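Home | Journal | Issues | Authors | Contact

Replacement of Government Staff Housing at Remote Posts: The Mumora Compound
Custgate Institute for Public Works, 28 January 2020

3. Site and existing buildings 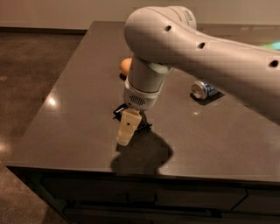 Figure 1. White robot arm with gripper over a dark gray, polished countertop.

The Mumora compound stands on a narrow strip of raised ground north of the port at Virkska. It holds 13 staff dwellings, a main office and three service buildings, with a total floor area of 1201 square meters. The site is leased from the local council under terms that limit new construction to two floors.

A condition survey was completed in July by the engineering firm Nair. The survey rated each building on a scale of one to five, with five meaning that full replacement was advised. Salt damage to the steel in the concrete was the most common defect. Five of the dwellings received the highest rating, and the roof of the main office was found to be near the end of its service life. The service buildings were in fair condition and can remain in use during the works.

Two options were compared. The first was repair in place, with families moved to rented homes for the length of the project. The second was staged replacement, in which new dwellings would be built on the unused eastern part of the site before the old ones were taken down. Repair had the lower first cost but left the water supply and drainage lines as they were. Staged replacement cost more at the start - mainly for shipping and ground works - and required fewer rented homes, which are in short supply in Virkska.

Floor levels for the new dwellings were set from the tide records held by the port office. The design also allows for rainwater storage at each dwelling. Costs for both options are given in Section 4.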